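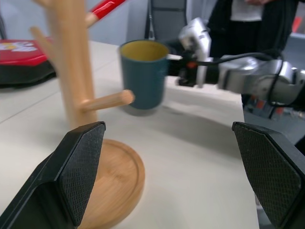

Wrist view at the mug tree, second arm bringing in the teal cup.

2021-08-04

Bench notes, mostly about money this time, so pour yourself something before you start. I promised to get the equipment list into decent shape before October, when the budget sheet closes, and I would much prefer to argue with myself on paper now than in a hallway later.

First the finger pads, which are the cheap part and the part I care about most (sorry!). The diamond-knurled pattern is the one I want to stay with for the mug work. I had a good long look at the Zerkico catalog and they will sell us replacement pads in packs of 4, which suits us nicely, two fingers and a full change on the shelf. The smooth ones are a little cheaper and I am still not tempted. Put me down for 5 packs. That sounds like a lot until you remember how we all were last winter, peeling pads off one gripper to keep another one going.

Now the bigger question, whether we go on with two different arms at the same table or ask for a matched pair. The Harketti quote for a second wrist camera with its bracket and cable came in at 771, shipping included, and I think that is fair. I had been bracing for worse. A matched arm is another matter altogether and belongs on next year's sheet, if anywhere. My feeling is that a camera on each wrist buys us more than a prettier pair of arms would. From one wrist you get a lovely look at the pegs, but the far side of the cup is anybody's guess, and hanging a handle on a peg is all about the far side.

Cables. I would like a proper sleeve and a few clamps for the silver arm, where the black cables loop over the top and down behind. Sima has a kit for 200 that looks right, though I haven't checked the diameter against ours yet. Somebody please measure before I order, or remind me to.

Cups and trees: the wooden tree is fine and I don't want a fancier one. I do want a spare of the very same model, because the peg angles are baked into half our scripts by now — entirely my doing, I know. A few more cups in strong colors would be welcome too. The teal with the mustard inside is a joy to work with and I'd happily have its cousins.

Still open: does the Skumholm project pay for the camera or do we? I have it on our side of the sheet for the moment, with a question mark. Also need to ask Harketti how long the quote holds, and whether the bracket comes with its own screws.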